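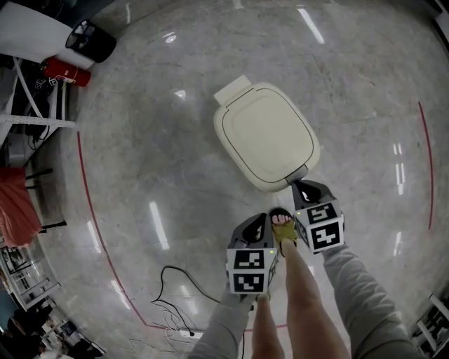
A lidded bin on its side on the marble floor, with the right handheld gripper pressed against it.

Recording for Hesley: frequently asked questions

What is Hesley?
Hesley is a collection of household task examples run by Dierckx. People do the tasks by hand, holding a gripper in each hand, and the recordings are used to train a model that will later run on robot arms.

Do I need to know anything about robots?
No. New operators get a short introduction from Veerle Bosman and then do 13 practice runs. Practice runs are not added to the set.

What counts as one example?
One example is one task, start to finish. For the bin task, it starts when both grippers are in the air and still, and it ends when they are in the air and still again. Anything between those two moments is kept, including slips and second tries.

How many examples do you need for each task?
The target is 100 for each starting position. The bin task has 3 starting positions: upright with the lid closed, upright with the lid open, and lying down. Please don't mix positions within a batch.

Where do I put the object?
Inside the red line on the floor. Move it a little and turn it a little before every run. If all the runs start from the same spot, the model learns the spot.

What are the square patterns on the grippers for?
They are markers. The software uses them to work out where each gripper is. Keep your sleeves and fingers off them, and wipe them with a dry cloth if they get smudged.

How far should the lid be opened?
All the way, so that it stands up by itself. A half-open lid is a separate task and has its own sheet. 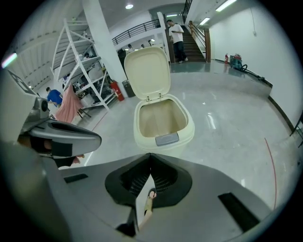

What if I drop something?
Pick it up with the gripper and carry on. If it rolls out of reach, stop the recording and mark it "incomplete." Don't delete it. Rianne De Haan goes through the incomplete ones and keeps what she can use.

Can other people be in the room?
Yes. They can walk around and work as usual, but they should stay outside the line and not hand you anything during a run.

Can I work left-handed?
Yes. Write it on the batch sheet.

Who do I ask about missing files?
Stijn De Graaf. Give him the batch number and the time you started.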